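**For immediate release**

Olside, June

# Free refurbished computers for households in Olside and Rivwood

Lencho, the repair and reuse workshop in Olside, opens this month its first lending scheme for desktop computers. The scheme is called Skatier. It will give 120 refurbished machines on loan to households which have no computer at home, or where several people must share one.

The computers come from offices in the area which are changing their equipment. Before a machine goes to a family, the old data is erased, the inside is cleaned, and worn parts are replaced. A loan lasts for one school year and it can be renewed. There is no fee and no deposit.

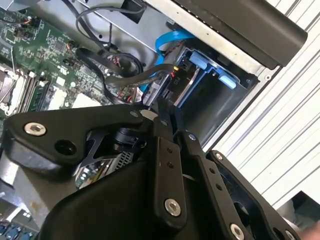
Who can ask for a computer?

Any household in Olside or Rivwood can apply if at least one person there is studying, looking for work or caring for a relative. Applicants do not need to show their income. They fill in one page, on paper or at the library desk, and they receive a reply by post or by telephone.

In the spring Lencho made a small trial with 23 households. Most of them used the computer for homework and for forms from the council or the doctor. Several families asked for help with printing, so the workshop has added a help hour, which takes place in the evening from 6 pm. Questions about passwords, email and slow internet are also welcome there.

Trudy Lockyer, coordinator of Skatier, explains: "We were surprised how many people wrote long letters on a telephone. One mother in the trial wrote a whole job application in this way, at night, and lost it two times. A normal keyboard and a bigger screen are a big help for such work."

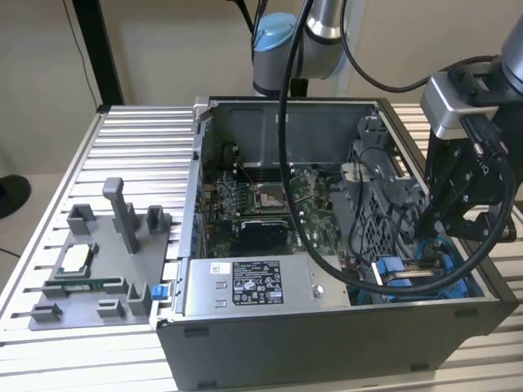
Declan Fitzgerald, a parent from Rivwood, wrote to the workshop after the trial that his two daughters had stopped arguing about the one laptop in the house, and that he himself had started a bookkeeping course. He asked only that the help hour should move also to Rivwood, as the last bus back is too early. From September it will be held in both places, in alternate weeks.

Each loan includes a screen, a keyboard, a mouse and a printed guide of a few pages in large letters. The computers have a free office program and a web browser already installed. If something breaks in normal use, Lencho repairs it or gives another machine. Families do not pay for this – the cost is already part of the scheme.

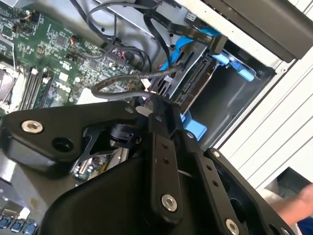 One reader of the local newsletter asked whether old office computers are not too slow for school work today. For writing, video lessons and web pages they are fast enough once the memory has been increased, and this is done where it is needed. They are not suitable for new games, and the guide says so clearly.

Lencho is also looking for more equipment. Companies, schools and private persons can bring desktop computers, also without a hard disk. Flat screens and keyboards are welcome too. The workshop hopes to collect 200 machines before winter. Laptops cannot be accepted at the moment – the batteries need a separate storage room.

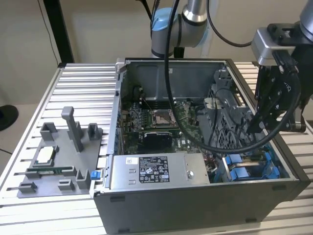 *Desktop computer with the side panel removed.*

**How to apply or donate**

Application forms are available at the Lencho workshop in Olside and at both libraries. The first 100 computers will be given out before the summer holidays, the others in September. Donations can be brought to the workshop between 10 am and 4 pm. For larger quantities, please telephone first so that a van can be arranged.

**Press contact:** Trudy Lockyer, Skatier, Lencho workshop, Olside. Interviews are possible in the mornings.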